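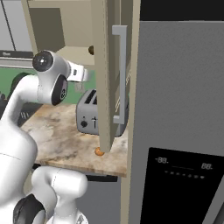 Progress report to Estero
Montes kitchen manipulation software, second reporting period
08/11/2019

Summary

The planner is better than it was in June. The perception module is better on paper, and I don't yet trust the paper. The item you asked about most, whether a policy trained in the simulated kitchen is ready to move to hardware, gets a no in this report. I would like to explain why before anyone reads the success rate and draws a different conclusion.

Work on cabinet doors

We ran 966 simulated door-opening episodes with the current build. The task counts as a success when the door passes a set angle and the arm has not hit anything on the way. By that measure the success rate is 74 percent.

I have three complaints about this number, and I wrote the measure, so they are aimed at me. The set angle is generous. The collision check ignores light contact with the counter and the objects on it. And the hinge in our model has almost no friction, so a sloppy pull at the edge of the door does nearly as well as a proper grasp on the handle. When I watched replays of successful runs, a good share of them were pulls I would not want to see on a real door.

We have put hinge friction and a stiffer latch into the next build. Expect the success rate to drop. Please don't read that as the project going backward.

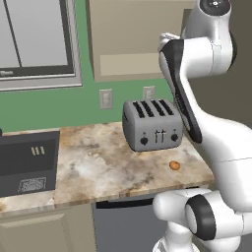
The countertop tasks have a different problem. Small round objects give the pose estimator trouble because it keeps reporting a confident orientation for things that have no useful one. The grasp planner believes it, throws out good grasps, and then spends its time budget looking for a better one. We now let the estimator mark orientation as unknown. Planning failures on these objects went down right away. I am less sure about the effect on dishes and boxes, where the estimator has started to say "unknown" a little too often.

Marbled counters are the other weak spot. The swirls produce false detections, mostly in the tan and rusty patches, and mostly when the arm's own shadow falls across them. Training with more counter textures helped in simulation. That tells us the model handles the textures we thought of.

Planning and control

Planning timeouts are now set at 300 milliseconds per query. The earlier limit was longer and hid a bug in which the planner restarted from scratch every time the arm's base link came near the counter edge. That bug is fixed. The controller still overshoots at the wrist when a door comes free suddenly, and lowering the gains makes the arm too slow to finish inside the episode limit. We have not picked a side yet.

Tooling

The Fonero replay viewer is in daily use and has been worth the time spent on it. The Bestska scheduler has not. It loses jobs without logging them, and we twice reported batch results that were missing episodes — both have been rerun, and the figures above come from complete batches. I would drop Bestska before spending another week patching it.

Next period

We plan to rerun the door task with the new hinge model, tighten the collision check, and report grasps on the handle separately from pulls on the door edge. We also ask to move 2 weeks of the hardware integration budget into measuring real hinges and latches. Without those measurements the new friction values are guesses, and I'd be reporting on guesses again next time.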